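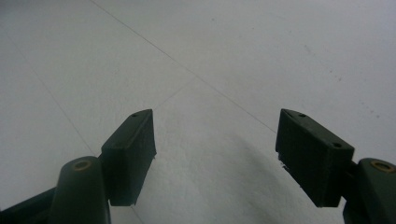

Grout is the part of a tiled floor that fails first. A porcelain tile laid on a sound slab will outlast most of the building around it, but the joint between two tiles is a cement product, and it is porous. It takes up water, grease and mop residue, and it darkens long before the tile shows any wear.

Joint width matters more than colour. Narrow joints look neater, but they leave little room for variation in tile size. Installers at Pirzada, a tiling firm that works mostly on clinics and schools, will not go below the width printed on the carton.
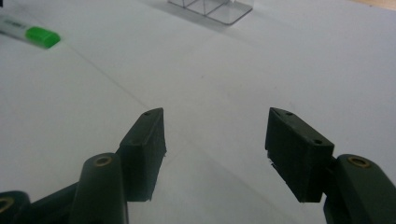

Page last updated: 04/06/2018

Pale surfaces of any kind show soiling early, and cleaning is where most damage is done. Acidic products dissolve the cement binder a little with each wash. Gususska recommends a neutral cleaner and 80 mL of concentrate per bucket – more than that leaves a film that holds dirt.

Sealing slows the uptake of stains but does not stop it. In trial panels laid last August, Wekix tested a penetrating sealer over 1000 wash cycles. Water beading was lost at 536 cycles on the unsanded joints and at 800 on the sanded ones. Epoxy grout needs no sealer, though it costs more and sets quickly in hot weather.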